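Fingertip pads, again

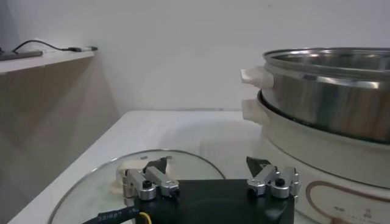

2 min read · 9 comments

Quick one before I go back in. Friday, the lid cell was down most of the morning and I want to get this written up while I still remember which screw I did first.

Background for anyone new: the arm at Brimley lifts glass lids by the knob and puts them back. Over and over. Target is 2000 cycles between pad changes. We were getting 400 before the grip started going off. Not great.

First thought was pads worn. Pulled them, looked fine. Second thought was force setting, and I wasted an hour on that. Ermira Spahić walked past, wiggled the left finger with her thumb and said it's loose at the joint. It was loose at the joint.

So. What I did, in order:

Power off, arm parked, fingers open. Backed out the black hex screw at the lower joint on the left finger. Cleaned the old threadlocker off the threads (brass brush, takes forever). Fresh drop, back in, snug, then the torque driver. Same on the right even tho that one felt ok. Do both. If you only do one they close uneven and the knob gets pushed sideways, and you'll blame the camera calibration for a week like I did back in October.

Then pads back on. Wiped them first. Wafula Rweyemamu swears by a light scuff with fine paper, I tried it, jury's out.

Cable next. Ours comes out at the lower left of the mount and it had crept a bit so I gave it more slack and re-tied it further down the arm. Check yours. Turn the wrist all the way each direction by hand and watch the cable, not the fingers.

Last bit, re-teach the pick height. Lid flat on the table next to the hot pot, fingers open, jog down slow until the pads are beside the knob. Save the point. Jog up, come down again, see if you land in the same place. I landed a hair high so did it twice.

Running now. Will post the count when it gets somwhere near 2000, or when it doesn't.

Still to do: order spare screws from Angelovski, relabel the driver bits, find out who took my brass brush.

Share 9 comments

Contact | © Tallel bench notes | Back to top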